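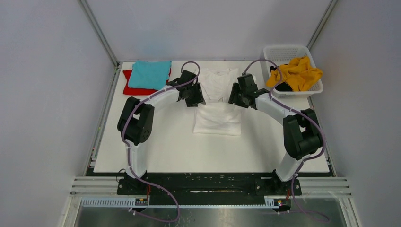
Zwischenbericht an die Stiftung Gerkel
Projekt: Kleiderstube Pillenach, Arbeitsbereich Wäsche und Falten
Berichtszeitraum: Juli bis Mitte August
Verfasst von Viktória Vass, Projektleitung

Sehr geehrte Damen und Herren,

mit diesem Bericht informiere ich Sie über den Stand der Arbeiten in der Kleiderstube. Der erste Teil betrifft das Sortieren und Waschen, der zweite das Falten und die Ausgabe. Am Ende finden Sie den Stand der Mittel und zwei offene Punkte, bei denen ich um Ihre Entscheidung bitte.

1. Sortieren und Waschen

Im Juli haben wir 700 Kleidungsstücke angenommen. Das ist mehr, als ich im Antrag geplant hatte, und der Grund dafür war vor allem die Schließung der Annahmestelle in der Firma Bíró, die ihre restlichen Bestände an uns gegeben hat. Darunter war sehr viel Kinderkleidung in gutem Zustand. Nicht brauchbar waren 38 Stücke, meistens wegen Löchern oder wegen Flecken, die auch nach dem zweiten Waschen geblieben sind. Diese Stücke gehen an die Textilverwertung.

Das Waschen läuft ohne Probleme. Wir trennen jetzt strenger nach Farbe als im Frühling. Damals haben einige weiße T-Shirts einen rosa Ton bekommen, und wir konnten sie nicht mehr ausgeben. Rote und dunkle Sachen bekommen seitdem einen eigenen Waschgang.

2. Falten

Bei diesem Punkt haben wir am meisten geändert. Früher hat jede Person so gefaltet, wie sie es von zu Hause kannte. Die Stapel im Regal waren deshalb verschieden breit und sind oft umgefallen. Jetzt gibt es eine gemeinsame Reihenfolge. Das Stück wird auf einer weißen, glatten Fläche ganz flach ausgebreitet, mit Kragen und Schultern nach hinten, und mit der Hand glatt gestrichen. Danach wird der untere Teil nach oben gelegt, sodass eine gerade Kante entsteht. Erst dann kommt der obere Teil dazu. Fertige Stücke liegen links hinten aufeinander, und der Wäschekorb mit den noch nicht gefalteten Sachen steht rechts hinten.

Bei T-Shirts funktioniert diese Reihenfolge gut. Bei dickem Stoff, zum Beispiel bei Pullovern, wird das Paket zu hoch, und wir falten dort einmal weniger. Kleine Tücher legen wir nur zum Quadrat. Noch nicht zufrieden bin ich mit den unteren Lagen der Stapel – wenn ein Stück unordentlich gefaltet ist und ein anderes darauf gelegt wird, schauen die Ecken heraus, und man muss später alles wieder hochheben. Ich habe darum gebeten, dass jedes Stück vor dem Ablegen noch einmal kontrolliert wird. Das kostet etwas Zeit, aber im Regal sieht man schon den Unterschied.

3. Ausgabe

Die Ausgabe war im Juli an allen geplanten Tagen geöffnet. Die Regale sind neu beschriftet, nach Größe und nicht mehr nach Art der Kleidung. Familien mit mehreren Kindern finden so schneller, was sie suchen. Die Etiketten haben wir bei Prultent bestellt. Ein Teil davon klebt auf dem Holz schlecht und muss ersetzt werden, die Reklamation ist geschrieben, eine Antwort habe ich noch nicht erhalten.

4. Mittel

Die erste Rate ist vollständig eingegangen und wurde für Waschmittel, Strom, Regale und Körbe verwendet. Die Belege liegen geordnet bei mir und können jederzeit geprüft werden. Beim Posten Strom werden wir bis Jahresende wahrscheinlich über dem Plan liegen. Beim Posten Transport bleibt dagegen Geld übrig, da die Firma Bíró ihre Ware selbst gebracht hat.

5. Offene Punkte

Erstens bitte ich um Ihre Zustimmung, den Rest aus dem Posten Transport für Strom zu verwenden. Zweitens möchten wir im Herbst Winterjacken annehmen. Dafür brauchen wir 2 Kleiderstangen, die im Antrag nicht enthalten waren. Ein Angebot kann ich Ihnen nachreichen – der Betrag ist klein, aber ich möchte nicht ohne Ihre Erlaubnis bestellen.

Für Fragen bin ich unter den bekannten Kontaktdaten erreichbar.

Mit freundlichen Grüßen
Viktória Vass
Pillenach, 16. August 2026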